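Operators wanted: paid sessions recording pick-and-place examples
May 16, 2021
By Khrystyna-Mariia Dovhaniuk

Inov is looking for people to drive a robot arm by hand and record examples for a learning system. The project is called Warura. You will sort small packaged medical goods between bins and a work surface, over and over, while the system stores every move. We have 1121 recordings so far and want another 900 before we train again.

You should know what you are signing up for. Other ads for this kind of work talk about teaching machines to think. I have run these sessions since the project started and I would put it more modestly: we collect examples, we train on them, and then we find out how little carried over to a packet with a different wrinkle in it. Thin wrapping is hard to grip and harder to let go of in the right place. Whether more examples will fix that is an open question here. Berkay Keskin thinks they will. I would like to see it first.
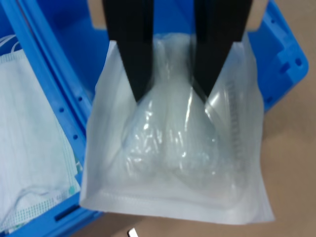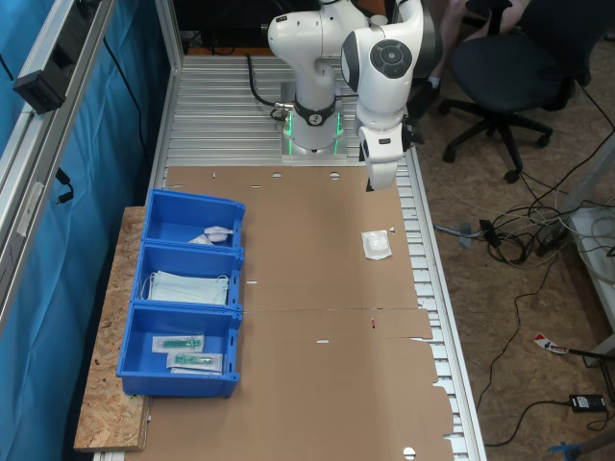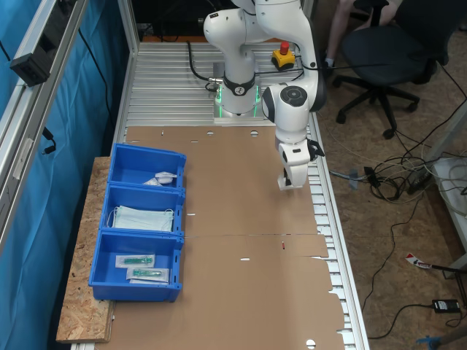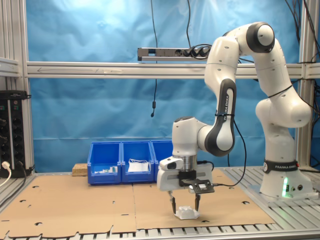
The Warura bench with its blue bins. First picture: a white pouch held in the gripper.

What we ask of you

Steady hands and patience with repetition. No programming and no robotics background. Gamers apply often and some do well, but we have not seen that it predicts much. You need to be able to sit for two hours with breaks, and to say so when a take went badly. A bad take marked as bad is useful to us. A bad take marked as good costs us a week.

What you get

Two training sessions, paid at the same rate as the rest, then a block of 100 recordings to complete at your own pace during May. Pay is by the hour and not by the recording - we tried it the other way and got fast, sloppy work. Travel inside the city is covered.

There is no promise of a permanent job at the end. If someone tells you there is, ask them to put it in writing.

To apply, send a short note to Telmo Marín at the Inov front desk with the hours you can do. Leave out the cover letter. Questions about the equipment go to Bereket Kahsay.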